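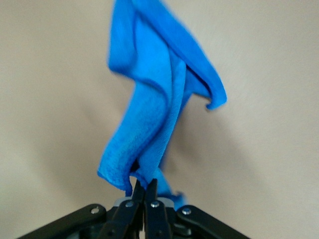 La laverie Verinico a ouvert en avril, et son gérant répète depuis qu'elle lave « plus propre avec moins ». Moins d'eau, moins de lessive, moins de degrés. On demande à voir. Il nous reçoit entre deux rangées de tambours, un café à la main, et préfère qu'on ne publie pas son nom.

À 20 degrés, promet-il, une serviette en microfibre sort impeccable. Et la graisse ? Il concède que « la graisse, c'est un autre sujet ». Les bactéries ? « Il y a des programmes pour ça. » Ces programmes coûtent plus cher, ce que l'affiche de la vitrine ne dit pas.

Sur l'adoucissant, il est plus convaincant. « Les gens en mettent partout et se plaignent ensuite que leurs chiffons n'absorbent plus rien. » Il l'a retiré de ses distributeurs. On note tout de même qu'il vend désormais sa propre lessive, sous l'étiquette Stusholm, et que le bidon n'est pas donné. 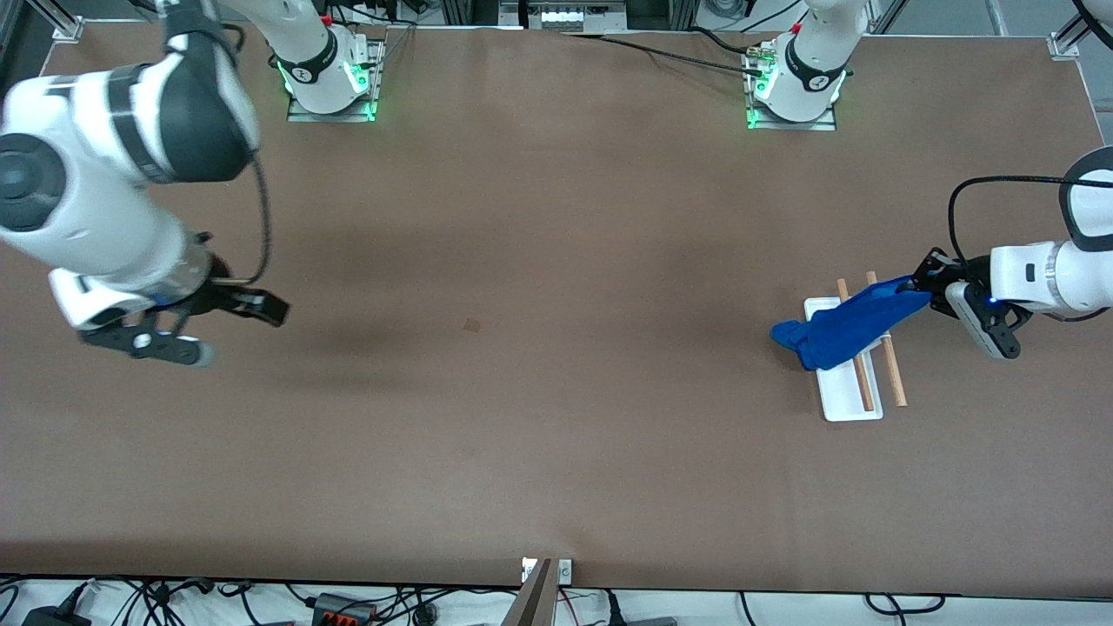 Une cliente, venue vider son sèche-linge, glisse qu'elle a essayé le cycle court pendant un mois et qu'elle est revenue au 60, parce que ses torchons sentaient le renfermé dès le deuxième usage. Le gérant sourit et parle de surcharge du tambour. Elle hausse les épaules – elle remplit à moitié, répond-elle.

Reste la question des fibres rejetées à l'égout. Il dit avoir fait poser des filtres de la marque Valcárcel sur toutes les machines. Que deviennent les peluches récupérées ? « Poubelle, pour l'instant. » Combien en retiennent-ils ? Il n'a pas de mesure et attend celle du fournisseur, qui n'est peut-être pas le mieux placé pour la faire.

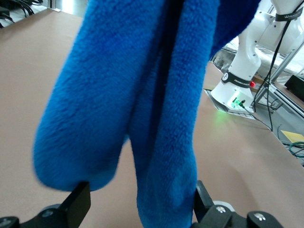 Des économies, mais pour qui ?

Le cycle froid dure 122 minutes. « Vous gagnez sur la facture », assure-t-il. Sur la sienne, certainement : le tarif du client, lui, n'a pas bougé. Quand on le lui fait remarquer, il évoque le loyer, les pièces détachées, puis une seconde boutique qu'il aimerait ouvrir. Pour la baisse des prix, il « regarde ».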